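Writing the bench rules down: an interview with Noura Atallah
Friday, February 14, 2025

When the Tretik laboratory published its code of practice for two-armed benches last autumn, it ran to 30 clauses. The version now in force has 12. Noura Atallah, who edited both, regards the shorter text as the stricter of the two.

"The first one described every part of the equipment and left the operator to work out what to do," she said. "People signed it and put it in a drawer. A rule should tell you what must be true before you start, and who may decide that it is."

The code applies to all benches at which two arms share one work surface. It was drafted with Khrystyna-Mariia Semeniuk and Maksym Koval, and it has since been taken up, with small changes, by the workshops at Fakar and Konisov. Its opening clauses deal with the state of the bench before a task begins. Grippers are to be empty and held clear of the table, and cables are to be checked by eye for slack along their full length. A lit indicator on an arm is not to be taken as permission to reach in; permission comes from the named operator, aloud.
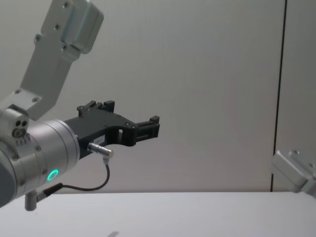

Melaniia Pavliuk would have gone further on cables, and argued during the consultation that a visual check should be backed by a slow movement of each joint through the range the task requires. Her wording was not adopted for every session, but it now applies whenever a gripper has been changed or a connector refitted.

Ms Atallah accepts that the point remains open. "A cable that hangs well in one position may pull in another," she said. "We shall look at it again in September, when we have a year of reports to read."

Tasks that leave a mark

The clauses which have drawn most questions concern colour, ink and other substances that spread. Work of this kind was once treated as light duty, on the grounds that nothing heavy or sharp was involved. The code places it in a separate class.

"The forces are small, and so people relax," Ms Atallah explained. "Then there is colour on the covering of a gripper, and by the afternoon it is on the next team's samples." Under the present rules, the dish must stand off the paper and within reach of one arm only. The arm that handles the colour is to be covered, and the other is to be kept out of its path until the block has been set down. Marks on the sheet are left as they are, including stray ones, and the sheet is kept with the session record.

She was asked whether keeping spoiled sheets was excessive. "A clean sheet tells the reviewer very little," she replied. "I would sooner have the smears, with a note of the hour and the name of the operator."

Specks on the table itself are to be noted before they are wiped away. This was a late addition, proposed by Mr Koval after a dispute over which of two sessions had soiled a surface.
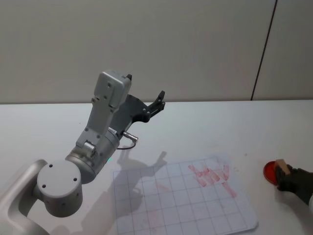
Who may stop the work

Any person in the room may call a halt, and the operator must obey without asking for a reason. The reason is written down afterwards. The laboratory recorded eight such halts in the first term under the new code, and Ms Atallah was firm that the figure should not be treated as a score.

"If a manager praises a team for having none, the next person with a doubt will keep quiet," she said. "We have asked that the number be left out of staff reviews altogether – and that has been agreed in writing."

Restarting is more tightly controlled. Both arms are returned to their starting positions, the opening checks are repeated in full, and a second person signs. Yevdokiia Antoniuk, whose team at Zupan tried the procedure before adopting it, reported that operators found the repeated checks tiresome at first. Ms Atallah has no plans to shorten them.

Comments on the code may be sent to the laboratory office in writing. Each should give the number of the clause to which it refers.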